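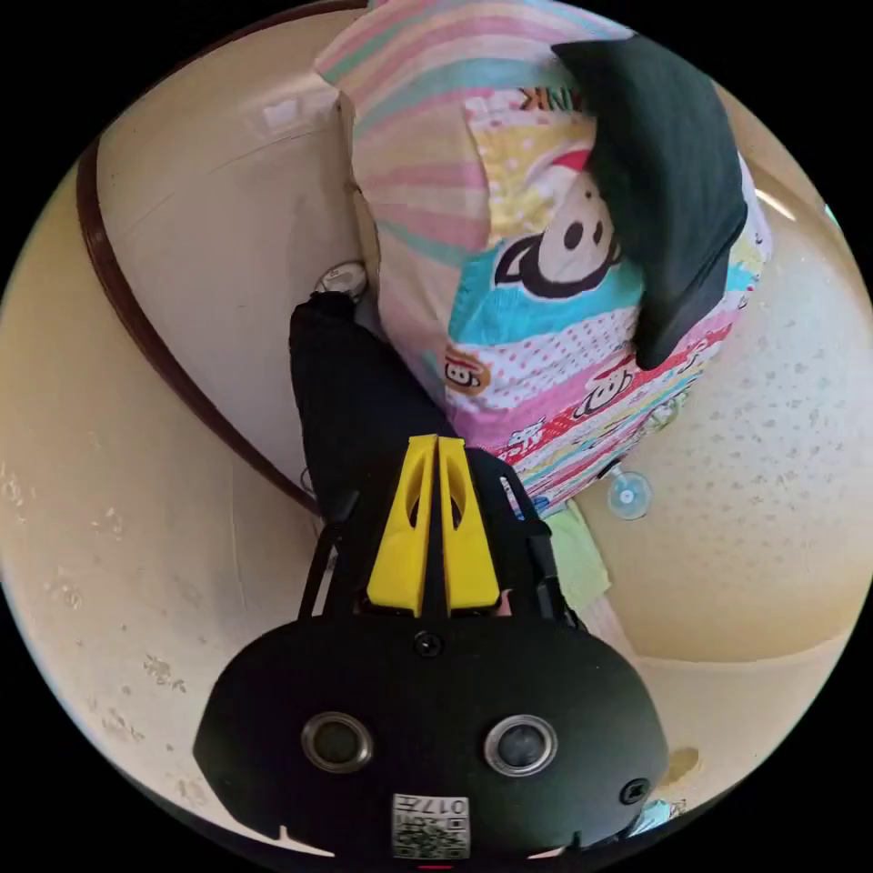
Printed Bedding and Clothes: The Bedroom Pages

Welcome to the bedroom part of my gallery. I live in Starkbridge, in a small apartment on Histon Street, and for a few years I have been writing on this site about ordinary household things. The kitchen pages are older and they have more visitors. The bedroom pages began in February, when the heating was weak and I spent a lot of time under blankets.

I like printed bedding very much. In the home where I grew up all sheets were white, and my mother ironed them, also the ones that went directly into the closet for guests. When I had my first own bed I bought the loudest cover in the store. Since then I did not go back to white. A bright cover makes a gray morning easier, and it also hides coffee, which I drink in bed although I should not.

Stripes and patchwork

The striped part is in cream, dusty pink and a quiet turquoise, and the bands open like a fan where the fabric bulges. On the right it changes to a cartoon print in a patchwork style. I find that stripes are useful next to a busy pattern, because the eye can rest there for a moment.

Many patchwork prints are not sewn from pieces at all. The pattern is only printed on one large cloth, and for daily use I prefer it like this. Real patchwork has seams, and the seams become hard after many washes. My aunt gave me a real one, and it stays on the shelf most of the year. I take it out when there are visitors, and then I worry about it until they leave.

Some words about washing

Readers ask me often how to keep the colors, so I write it one time in full. I turn the cover inside out and close the buttons or the zipper. I wash it in cool water with a liquid detergent and I do not fill the drum more than halfway. Dark clothes go in a different load. I learned this with a pink cover that became the color of an old mushroom, and I still used it for two winters.

For drying I use the line on the balcony, on the side where the sun does not come in the afternoon. If it rains I put the cover over two doors. My neighbor has a dryer and offers it to me kindly, but printed cotton from a dryer feels stiff to me. Maybe the setting is wrong.

I bought one of my covers at Bañuelos, the fabric store behind the market, for 13 dollars. It was in the basket by the cash register with one pillowcase missing. I made the second pillowcase from an old shirt with thin blue lines, and it looks as if somebody planned it.

The clothes on the bed

Every household that I know has a place where the clothes land in the evening. They are too clean for the wash and not clean enough for the closet. In some homes it is a chair. I had a chair also, and then the chair got so full that it fell backward, and since that time I have hooks behind the door. The hooks are good for shirts and bathrobes. For pants they are less good, because the knees keep the shape of the hook.

My rule is simple. Before I sleep I take everything from the bed, and each piece must go to the hooks, to the closet or to the wash. Black clothes I shake at the window first. They collect every thread from a bedcover, especially from a new one, and a roller brush helps only a little. When a cover is new I wash it two times alone before I put it on the bed. After that there is less fluff on everything.

Folding a duvet cover is a different question. I fold it the long way, then again, and then I roll it and push the roll into its own pillowcase. It is not an elegant package but it stays together, and in the closet I can see immediately which set it is.

Black over Hello Kitty

A big piece of black cloth hangs in heavy folds over the printed cover, with a small bit of red beside it. Behind it there are pink dots on white and on pale yellow, stripes in several colors, and a cat face with HELLO KITTY in outline letters. Lower on the cover are the multicolored letters PAUL FRAN.
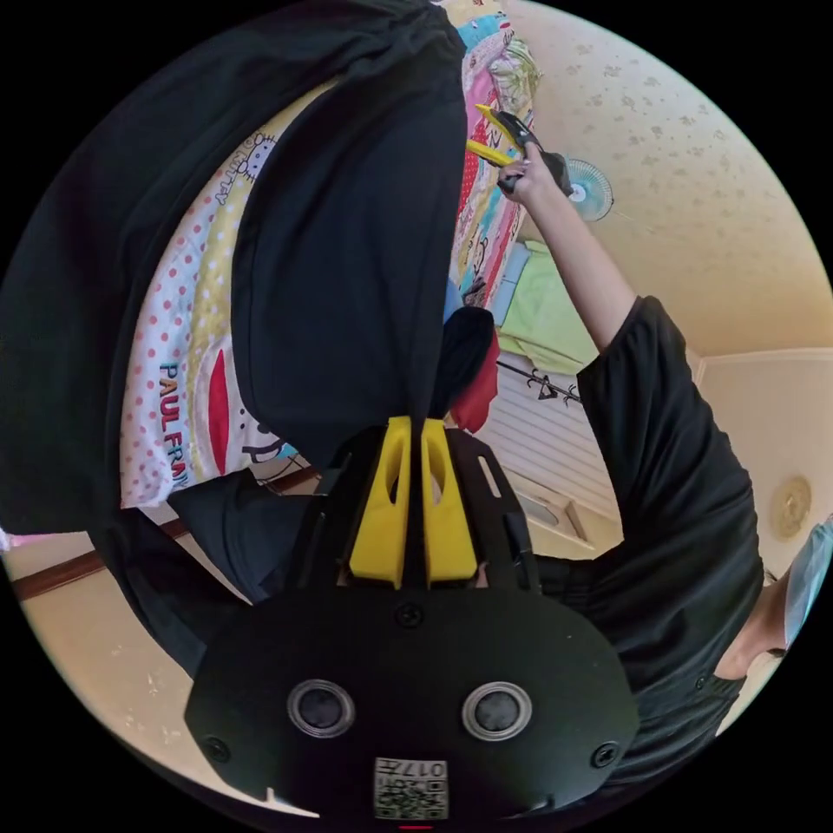 Amber Schouten writes that she has slept under cartoon covers since she was a child and sees no reason to stop at her age. She buys them secondhand, and she checks the corners first, because the corners get thin before the middle does. She also disagrees with me about the washing: she uses warm water, always, and says that a good print must survive it. Her oldest cover has 95 patches by now, all sewn by hand in the evenings with the radio on, and she asks if other readers mend theirs or throw them away.

I answered her that I mend small holes and make the big ones into cleaning cloths. Perhaps I give up too early. She sent me afterward a drawing of the stitch she uses, and I will put it on the sewing page when I have learned to do it myself.

More from these pages

The next part will be about pillows, and about the Brirura blanket that I have promised to show since the winter. If you have a question about a stain or a print, please use the form on the contact page. I read everything, but I answer slowly.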